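Subject: Re: [flendcombe-quilters] Hand quilting or tying for a first big quilt?
Date: 23/01/2021

On the list, a member wrote:
> I finally have a top finished, all 50 blocks of it, and I'm scared
> to touch it now. Is it crazy to hand quilt something this size the
> first time out? My aunt says just tie it and be done. Also, what
> batting are people using? The store only had polyester.

Oh, congratulations on the top! Not crazy at all. My first one was a bed quilt too, the Gullgate pattern with the slanted border, and I loved nearly every evening of it. It took me from September to the next summer, and I still sleep under it.

Your aunt has a point, though. Tying is quick and it looks great on a scrappy top. I tied one for my nephew with perle cotton, 232 knots, and it's been through the wash more times than I can say. If you go that way, use a square knot and leave the tails longer than you think you should.

But if you feel any pull toward hand quilting, do try it! Start in the middle and work out. Baste more than seems sensible (I go a hand's width apart, both directions) and smooth the backing as you go so you don't quilt a pleat into it. Ask me how I know.
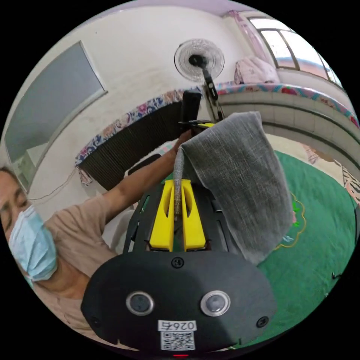 On batting, I'd skip the polyester for this one and look for 100 percent cotton, or a 50/50 cotton and bamboo if you can get it. The needle slides through the bamboo mix like butter. Check the package for how far apart your stitching can be - some of the cheap ones want lines every couple of inches, and that's a lot of quilting on a bed size.

For thread I've been using Falo, the glazed kind, in the off-white. It hardly tangles. A friend brought me a spool from a little shop in Gündoğdu and I liked it so much I ordered six more. Don't use the glazed stuff in your machine.

Your stitches will be big and crooked for the first few blocks. Leave them in! Mine are right in the center of the bed and I'm so fond of them now.

What colors did you end up with for the border? Last I heard you were stuck between the rust and the green.

Happy stitching,
the one with too many thimbles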